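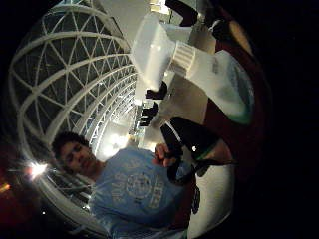 Sun 4 August, evening, under the glass roof

Table wiping, continued. Overhead lights as poor as ever. In daylight the red tops look respectable and you can see every smear from across the hall. After dark they go the colour of old brick and hide everything, so a table can be pronounced clean by anyone who wants to go home.

Question for tonight was the one Lensa wrote on the board in January and which has outlived two board rubbers: how much spray does a round table need, and does it matter where you start? The Drukstead sheet says to spray evenly and wipe in straight overlapping passes. Whoever wrote it had a rectangular table. On a round one the straight passes get shorter and shorter until you are dabbing at a sliver by the rim and feeling foolish.

Tried two ways.

First way, outside in. Follow the edge all the way round, then a smaller ring, then a smaller one, finish in the middle. Looks very professional. Trouble is you have to get up and walk, or lean across your own wet bit with a sleeve, and all the crumbs end up in a heap at the centre where you can't reach them without leaning across your own wet bit with the other sleeve. Mine are both damp as I write.

Second way, far to near. Spray the far half, pull the cloth back towards you in a fan, turn the cloth, do the near half, crumbs off the edge into the hand. Less handsome, much quicker. Mohandas says this is what his grandmother did and could we have asked her in January.

Spray: 10 pulls of the trigger is plenty for the whole top. I gave the first table more than that and spent the next while pushing a puddle about. The Ivard bottles throw a wide mist if the nozzle is opened fully and a thin jet if it isn't, and the jet goes clean over the table and onto the chair opposite. Check nozzle before squeezing. I have written this down before, I think in this same book.

Cloth: fold in four, always. A bunched cloth feels like it is working and leaves a stripe wherever a crease lifts off. Folded, you get a flat face and a fresh one to turn to. I know this and still put it down in a heap every time, then pick it up in a heap, then wipe with a heap.
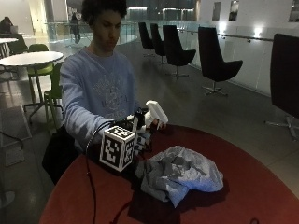 Funmilayo, reading the above, wants it noted that folding in four is fine for a new cloth, but the old ones have shrunk, and four layers of those is a bath sponge. She would fold them once and be done. She also thinks the stripes are from too much spray and have nothing to do with creases.

Could be. I'll do one table her way and one mine and look at both in the morning with the sun on them, which is the only inspector here with any standards.

Other matters. The Rullus refill is down to the last of the can and smells of pears. Stock list claims 156 cloths. I would like to meet them.

Left to do:
Tables by the far doors
Try Funmilayo's single fold on the old cloths
Amend the Drukstead sheet, or at least pencil "if square" at the top
Ask Tolera where the dry cloths go, as the hook has come off again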